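Collecting Examples in Simulation: Your Questions Answered

214 shares | 5 comments

We get a lot of mail about the Odora tableware set, and we love it! Most of it asks the same handful of things, so we have gathered the answers in one spot. If yours is missing, write to us and we'll add it.

What is Odora?

Odora is our collection of practice runs for a robot arm that handles bowls and plates. Everything happens in simulation. A person steers the arm through a task, we save the run, and the learning system studies the saved runs until it can try the task by itself. The current release has 3,939 runs in it.

Do I need a real robot to contribute?

Nope! You need a decent computer, a controller, and some patience on your first evening. People are usually clumsy for the first 26 runs or so - then something clicks and it gets really fun.

How long is one run?

We cap it at 47 seconds. If you hit the cap, the run still saves, but it goes in a separate folder.

Should I throw out runs where I dropped something?

Please don't. Mark them as failed and send them in. A run where you miss the rim, back off and try again is one of the most useful things you can give us, as long as the label says what happened.

Do you want fast runs or careful ones?

Smooth ones. Long pauses are the biggest headache, as the system happily learns to pause too. If you need to think, think before you press record.

Why so many camera views?

The arm may have to work from a view that hides half of what it needs. We record every run from more than one camera and keep them all, even the awkward close ones. Training on Drestemari, our older set, used a single overhead view, and the results got shaky whenever the camera moved a little.

What does the work look like?

Two views of the same setup, the first in close on the dishes and the second with the arm over the table:

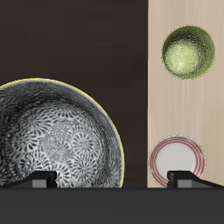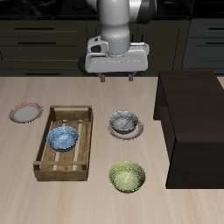

How do you decide where things go at the start?

A script shuffles the starting positions, and we keep the layouts that a person can solve. Fung-ping Kuo wrote the shuffler in February and still tunes it most weeks. If you get a layout that seems impossible, skip it and send us the layout number.

How many runs before the system learns anything?

For a single pick-up task we start seeing decent behavior at 900 runs. Putting one dish inside another takes more, and we are still finding out how much more (exciting part!).

Can I use the set in my own project?

Yes, for study and teaching. The Verhoeven license file in the download has the full terms, and it's short.

Comments (5)

marlo_t: Does the controller guide for Carkine still apply? The button names look different on mine.

Odora team: It does, just swap the two trigger buttons in settings.

pim88: Sent in my first batch last night, nineteen failed and seven good. Having a blast.

J. Reyes: Could you put the layout number on the recording screen? I keep forgetting to write it down.

Odora team: Great idea, it's on the list for the next update.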